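I went to Fornton on Thursday to see the Entwistle Players do *The Flokthorpe Letters*, a two-act play by Nayeli Valdovinos. I had read the script in June and didn't think much of it. It works better with people in it.

The story is simple. Two sisters clear out their late mother's house and find a bundle of letters from a man neither of them has heard of. Austra Laur plays the older sister, Ruth, and Eulalia Medina plays Joan. Most of the first act is the two of them sorting things into boxes and avoiding the subject.

Laur is very good. She keeps her voice low and lets the pauses go on longer than I expected. Medina starts too loud, and for the first ten minutes I thought she was going to stay that way, but she settled down after the phone call.

The theater has 165 seats and I was in row F. I could hear everything except the very end of the kitchen argument, when both of them had their backs to us.
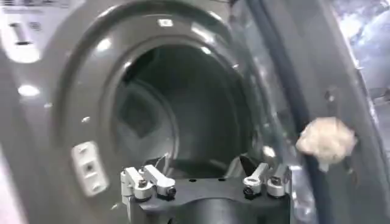
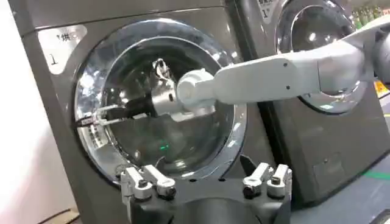

## The second act

Amanuel Gebretsadik comes on after intermission as the man who wrote the letters. He has one long scene and then leaves. The script gives him a speech of nearly four pages, and the director, Souad Morsy, has him sit down for all of it. I liked that. On paper the speech explains too much, and it still does, but he says it like someone who has practiced it in the car.

The part that doesn't work is the reading of the last letter. Joan reads it out loud, then a recording of the mother's voice comes in over her. We already know what it says by then. The recording should go.

The set is plain: a table, two chairs and 11 cardboard boxes, which get moved around between scenes. The lighting is plain too, apart from a blue wash near the end that I could have done without.

It runs two hours with the intermission. There are four more performances. The parking lot behind the theater was full by 7:15, so I ended up on the street by the library.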